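Chapitre 2
Ranger, classer, trier : les mots du rangement et la notion d'ensemble

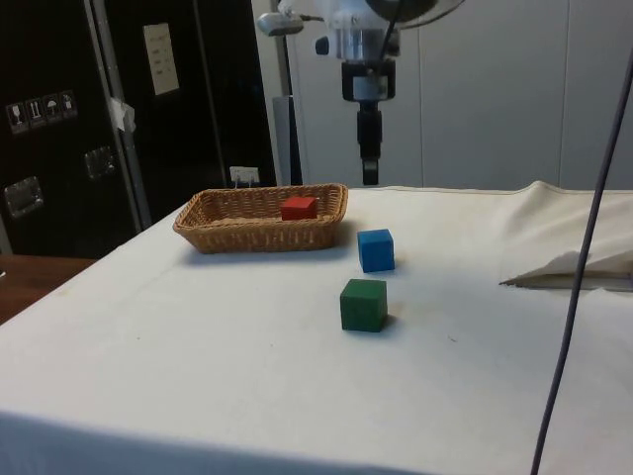
Fig. 2.1 – Un cube rouge dans la corbeille, un bleu et un vert foncé à côté.

Avant de commencer
Durée : deux séances. Prérequis : chapitre 1 (nommer, montrer). Matériel : presque rien.

On croit que classer va de soi. Pas du tout. Un enfant de quatre ans met ensemble la cuillère et le yaourt, parce qu'on mange l'un avec l'autre. Un enfant de sept ans mettra la cuillère avec la fourchette. Entre les deux, tout un travail. C'est l'objet de ce chapitre.

Trois verbes, souvent confondus dans les préparations de classe.
Trier : séparer selon un critère, oui ou non. Rouge / pas rouge.
Classer : répartir en plusieurs groupes, chaque objet dans un seul groupe. Par couleur, par forme.
Ranger : mettre dans un ordre. Du plus petit au plus grand, du plus clair au plus foncé.
Dans la langue courante, « ranger sa chambre » ne veut dire aucun des trois, ou les trois à la fois. D'où les malentendus. À reprendre à l'oral, plusieurs fois, avec des exemples de la vie de la classe.

2.1 Appartenir, ne pas appartenir
Première idée : un ensemble, c'est une collection dont on sait dire, pour n'importe quel objet, s'il en fait partie. Dedans ou dehors. Pas d'entre-deux. La boîte, le cerceau, la ficelle posée au sol servent de frontière ; plus tard ce sera le trait de crayon, puis les accolades.

Attention : la boîte n'est pas l'ensemble. Difficulté classique. L'élève Chiharu Takagi, grande section, à qui on demande « qu'est-ce qui va ensemble ? », répond : « ce qui est dans la boîte ». Réponse juste de son point de vue. Il faut faire varier la question, pas corriger l'enfant.

Deuxième idée : le critère se dit. Tant qu'il n'est pas dit, on ne sait pas ce que l'enfant a fait. Deux élèves peuvent produire le même tas pour des raisons diférentes. Demander « pourquoi ceux-là ? » et noter la réponse mot à mot.

2.2 Un peu d'histoire de la question
L'enquête de Setsuko Chiba et Toshio Yoshida, menée en école maternelle, porte sur 2 677 réponses d'élèves à des consignes de tri. Résultat à retenir : la couleur l'emporte sur la forme chez les plus jeunes, puis la tendance se renverse. Mais la formulation de la consigne pèse lourd. « Mets ensemble ceux qui sont pareils » ne donne pas la même chose que « fais des familles ». Le mot famille appelle un papa, une maman, un petit : on obtient des rangements par taille.

Renji Kudo a repris le protocole avec environ 1 000 réponses, en laissant les élèves choisir leur critère. Beaucoup en changent en cours de route. Ils commencent par la couleur, finissent par la forme, et sont contents du résultat. Ce glissement n'est pas une étourderie, il est régulier à cet âge. On y reviendra en 2.4.

2.3 Vocabulaire à installer
dedans, dehors, à côté, avec, sans, tous, aucun, quelques, sauf, pareil, différent, autre.
« Sauf » est le plus difficile. « Aucun » vient tard aussi. Ne pas les aborder le même jour.
Pour « tous » et « quelques », passer par les consignes de motricité : tous les enfants s'assoient, quelques enfants se lèvent. Puis seulement après les objets et les images.

Activité d'entrée (classe de 23 élèves, à adapter)
Par groupes. Chaque groupe reçoit un lot mélangé de boutons, de bouchons, de feuilles mortes. Consigne unique : « Faites des tas, puis expliquez. » Ne rien ajouter. L'enseignant passe, écoute, note. Mise en commun courte, debout, devant les tas. On garde les désaccords au tableau, ils serviront pour la séance suivante.

À lire avant la suite : la fiche de Hatsue Kamata sur les consignes négatives (annexe du chapitre), surtout les deux premières page. Le paragraphe 2.4 suppose qu'elle est connue.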